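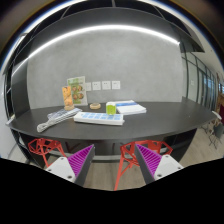

# Borkico household words: a small word list of Levantine Arabic and English

By Siham Saab
Last revised in April

## What is in this folder

Borkico is a list of 1,731 entries. Each entry is one word or short expression which people use at home, with its meaning in English and one sentence where it is used. Most are about cooking, cleaning, visits, children and small repairs. Religious phrases are left out, as other lists treat them much better than we could.

Files:

- `entries.csv` is the main list, in UTF-8, separated by semicolons
- `sentences.csv` has the example sentences, linked by entry number
- `speakers.csv` gives the town and the age group of each speaker, without names
- `CHANGES.txt` records corrections from version 3 onward

Please open the files with a program that respects UTF-8. Some spreadsheet programs will turn the Arabic letters into question marks when you save, and the damage cannot be undone.

## How the words were collected

The work began in Noridthorpe, where Khalil Salameh and Dima Salameh wrote down words from seven families. A second group of speakers was added in Brurkum by Mireille Mansour. Speakers talked freely about an ordinary day, and we noted the words afterward from the recordings. The recordings are not part of this folder and we do not share them.

The first 700 entries were checked by two people. The remaining entries were checked by one person only, and they have the value `single` in the column `review`. If you need high quality, use only the entries with `double`.

## Columns in entries.csv

| Column | Content |
|---|---|
| id | entry number, never used again after deletion |
| ar | the word in Arabic letters, with short vowels where we were sure |
| latin | the word in Latin letters |
| en | English meaning, American spelling |
| topic | kitchen, cleaning, visit, child, repair, other |
| review | double or single |

For the Latin letters we follow the Quezada table, which Eilif Magnusson prepared for us. It writes long vowels twice (`baab`, door) and uses `3` for the letter ayn. I know that many linguists dislike the numbers, but our speakers write like this on their phones and they could correct the list without training.

## Known problems

- Sixty entries have no example sentence. They are marked `none` in the sentence file.
- The topic `other` is too large and needs to be divided.
- Plurals are not consistent. Dima gave them for kitchen words, and I did not continue it for the rest.
- Older speakers from the mountain villages are few, therefore some rural words are missing.

## Use

You may copy and change the list for teaching and for research. Please name Borkico and the version number. It is not suitable for deciding where a person comes from by his or her words, and we ask you not to use it in this way.

Corrections are welcome. Send the entry number, the old form and the new form, and also the town where you heard it.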